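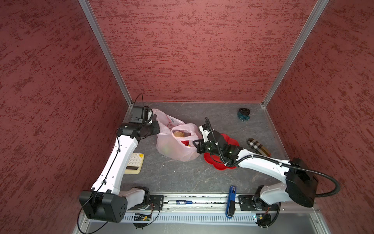 4. Montage et réglage de la cellule à deux bras

2 janvier 2019, par Kadri Butkienė
Dernière mise à jour : février 2019

Cette section concerne la cellule Wirkcombe installée à l'atelier partagé. Les parois et le plateau doivent être en place (section 3). Prévoir deux personnes pour la pose des bras.

4.1 Fixation et câblage

1. Poser les platines sur le rail avant et serrer les vis à la main.
2. Monter un bras par platine, puis serrer définitivement en croix.
3. Clipser le câble fin le long du segment blanc du bras gauche. Laisser une boucle libre au-dessus de la pince.
4. Passer la gaine annelée le long du bras droit. Elle ne doit pas être tendue quand la pince est relevée.
5. Brancher les petites cartes au pied des bras, alimentation coupée.

ATTENTION : ne pas mettre les mains au-dessus du plateau lorsque les moteurs sont sous tension. L'arrêt d'urgence coupe les deux bras en même temps.

Note : le marqueur et l'agrafeuse se rangent sur le rail, entre les bases. Vérifier qu'ils ne gênent pas la course des épaules.

4.2 Contrôle de la caméra de poignet

6. Lancer Clikell et ouvrir le flux du poignet.
7. Amener la pince au-dessus d'un objet souple. Un sac plastique imprimé convient bien, le motif aide à juger la netteté.
8. Les deux doigts doivent entrer par le bas de l'image et converger. Sinon, desserrer l'étrier de la caméra et reprendre l'alignement.

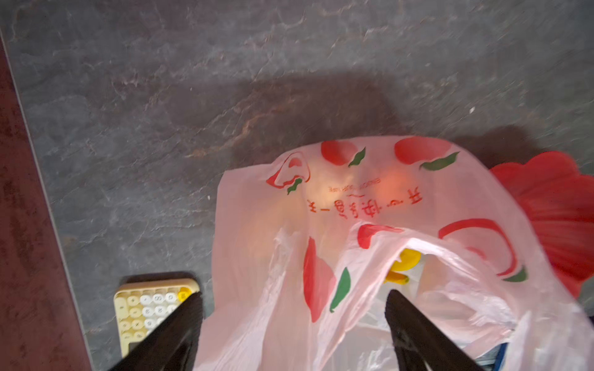 Fig. 4-2. Flux du poignet, doigts au niveau du sac et du pavé à touches rondes.

9. Si l'ombre portée masque l'objet, déplacer la lampe avant de toucher à l'exposition.

4.3 Essai à vitesse réduite

10. Régler la vitesse sur 50 dans Clikell. La valeur d'usine est 500, beaucoup trop rapide pour un premier essai.
11. Placer l'assiette rouge vers le centre du plateau et y disposer les fruits factices.
12. Poser le sac à gauche, ouverture accessible.
13. Relever la pince droite, puis descendre la pince gauche vers le sac. 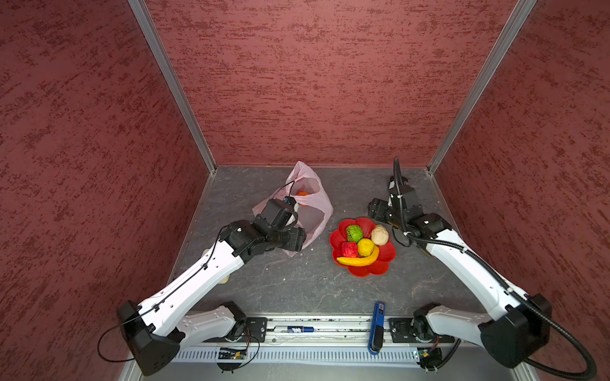

Fig. 4-3. Pince gauche au sac, pince droite relevée près de l'assiette.

14. Refaire le mouvement en inversant les rôles. En cas de claquement à l'épaule, couper l'alimentation et revenir à l'étape 2.

Note : Dwayne Blackwood garde les clips de rechange et le gabarit de perçage des platines. Noter toute modification de réglage dans le cahier de la cellule.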